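Printed instruction sheet on the table: tape it down or leave it loose?
128 views · 9 comments · 2 shares

**nives_m** (original post)
Hello all. I have a small question about worktables and I hope it is the right section. 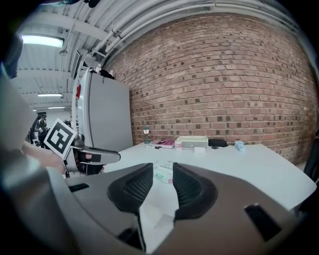
At our shared workroom every table gets one sheet of white paper with the steps for the job. People do the work directly over the sheet. My problem is that the sheet moves all the time. Somebody leans with the elbow, the sheet goes with the sleeve, and then the next person reads step four when she should be at step two. In December we printed 100 copies and I think half of them are already in the recycling with folded corners.

I would like to tape the sheet to the table on all four sides. My colleague Sławomir says this is a bad idea. What do you do in your places?

Nives Mancuso

**szewczyk_s**
I am the colleague, so I write my side also. Tape on all four sides looks very nice for two days. Then dust goes under the edge of the tape and it becomes a gray line that you must scrape with a fingernail. And when the steps change, which in our room is often, you tear the paper and begin again. I prefer to leave it loose and put a small weight on one corner.

**toledo_bench**
Weight on the corner is always in the way of the hands. Sorry, I tried it for one whole winter. I knocked it to the floor so many times that the neighbor downstairs came up to ask what we are building.

Use only two pieces of tape, on the top edge. The bottom stays free and you can lift the sheet to wipe under it.

**nives_m**
Two pieces on top is interesting. But does the bottom not curl up?

**toledo_bench**
It curls a little if the paper is thin. Buy thicker paper and it stays flat.

**tanik**
I don't agree with the paper on the table at all. Why must it be under the hands? Put it on the wall at the height of the eyes. Then the table is for work and the wall is for reading. We did this and we never went back.

**szewczyk_s**
Tanik, for you it is maybe good, but our tables are not all next to a wall. From the middle of the room I can't read small letters on a wall, and I have new glasses.

**ploltunura**
What about a clear plastic sleeve? You tape the sleeve one time and you change the paper inside when you need. I bought a pack from Droneo and they are fine, only the lamp shines on them and you must move your head to read. Choose the matte ones if the shop has them.

Also, print the letters darker. Pale gray text on white is tiring for the eyes, especially after 4 in the afternoon.

**nives_m**
Thank you, this is very helpful. The printing is a fair point, our toner is weak and I was too lazy to change it. I will try the matte sleeve on one table and the two pieces of tape on the other. Sławomir can keep his weight on the third table if he wants.

**szewczyk_s**
I want.

**tanik**
Please write after one month how it went. I still say wall.

Share this thread · 2 shares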